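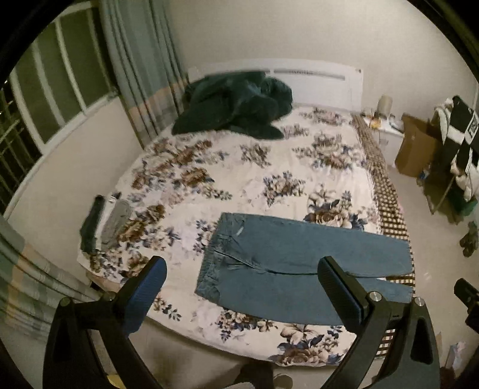
Jeans go in thirds, and the manual should say so before it says anything else. That was the remark a reader, Schouten, sent in after the August issue of this guide, and the order of this section has been changed to suit. Trousers and jeans are now covered first, tops second.

## 4. Folding and sorting on the bed

This section applies to the Ziveck drawer insert, standard depth, used in a bedroom without a separate folding table. The bed is the work surface. Assembly of the insert is covered in Section 3 and must be finished before any clothing is loaded.

### 4.1 Preparing the surface

1. Pull the bedspread flat and smooth out any ridges. A crease under the garment will show up as a crease in the fold.
2. Move loose blankets to the pillow end. They do not need to be folded at this stage.
3. Stand on the long side of the bed with the most floor space.
4. Keep one part of the bed for finished items and leave the rest clear for folding.

**Note:** On a patterned bedspread, small items such as socks and dark handkerchiefs are easy to miss. Check the surface by hand before closing the drawer.

**Caution:** Do not fold on a bare mattress. Zips and rivets can catch in the ticking.

### 4.2 Jeans

1. Close the zip and fasten the top button. Empty all pockets, including the coin pocket.
2. Lay the jeans flat with the waistband to your left and the legs to your right. Left-handed users may reverse this.
3. Smooth the front from the waistband down, working the fabric out towards the side seams.
4. Fold one leg over the other so that the outer seams meet. If the seat forms a point, tuck it in to make a straight edge.
5. Bring the hems up to a point just short of the waistband.
6. Fold what remains in thirds, starting from the folded end.
7. Stand the bundle on its edge. If it falls open, repeat step 6 with firmer pressure.

The finished bundle must be no taller than 136 mm. Heavy denim may spring back above this height. In that case, fold in half at step 6 and store the jeans flat in the lower drawer.

**Note:** Worn or thin patches should be kept away from the fold line where possible. Shift the fold by a few centimetres if a patch would otherwise sit directly on it.

### 4.3 T-shirts and light tops

1. Lay the garment face down with the neck away from you.
2. Fold one side in to the middle of the shoulder. Turn the sleeve back on itself so it stays inside the edge.
3. Repeat on the other side. The strip should be 274 mm wide for the wide bay, or half that for the narrow bay.
4. Fold the hem up to the base of the collar.
5. Fold once more and turn the garment over.
6. Place it with the finished items, side by side - stacking at this point hides the colours and makes sorting slower.

### 4.4 Sorting

Sort by type first and by colour second. Whites and pale greys may share a bay. Dark greens, navy and black should be kept apart from whites until they have been washed several times.

New denim can transfer dye to anything it touches, bedding included. If the jeans have not yet been washed, put an old towel under them before starting 4.2.

### 4.5 Loading the insert

1. Open the drawer fully and check that both runners have reached the stop.
2. Load the rear bay first, then work forward.
3. Place each bundle with the rounded fold facing up.
4. Leave a gap of 30 mm at the front of each bay so that bundles can be lifted out by hand.
5. Close the drawer slowly. If there is resistance, remove one bundle and try again.

**Caution:** Do not press bundles down to make the drawer close. The Prolside divider clips are rated for side load only and will come out of the rail if forced from above.

### 4.6 Garments not suited to this method

Hang the following, or store them flat in a box:

- lined trousers and anything with a pressed crease
- knitwear heavier than a light jumper
- garments with sequins, beading or stiff printing
- anything still damp at the seams

Damp seams are most common on jeans, at the waistband and pocket bags. Feel both before folding. Leave the garment open on an airer overnight if there is any doubt.

### 4.7 Spare parts

Replacement dividers are supplied by Mirkarport under part number 44. Clips are packed separately and must be ordered to match the rail colour. Measure the inside width of the drawer before ordering - the outside width is not a reliable guide on older units.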